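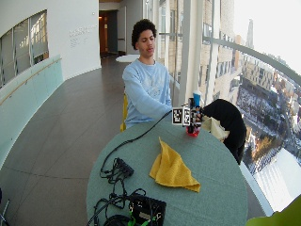 Unit 2: How an Action Film Finds Its Audience at Home

Plenty of action movies skip theaters entirely, and I think they're some of the most fun releases to study! A disc has to win you over from a shelf, with a cover, a title and a few words on the back.

Our case for this unit is Sornwood, a thriller put out by the small label Biltier. It opened with 800 copies to rental stores in March and sold out its second pressing, 246 discs, by mail. Look at how little the cover tells you (one face, one bridge, lots of orange) and how much you already know.

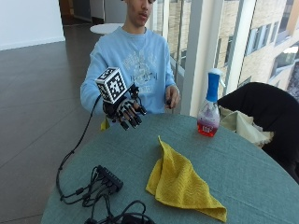 Blue sweatshirt, glove and marker cube at the table.

Watch the Mustonen chase before class, with the sound off the first time. The cutting is wonderful.

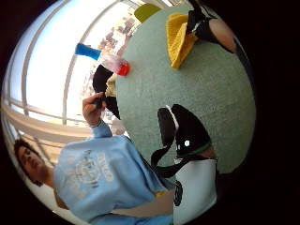
Costume in a low-budget thriller does a huge amount of quiet work. The hero of Sornwood wears one gray jacket from start to finish, so shots from different days cut together easily. Try it with ordinary clothes: a light blue sweatshirt with big faded lettering would stay recognizable through even the fastest edit.

Reading: Neltovar course pack, page 239. Bring one disc cover you love!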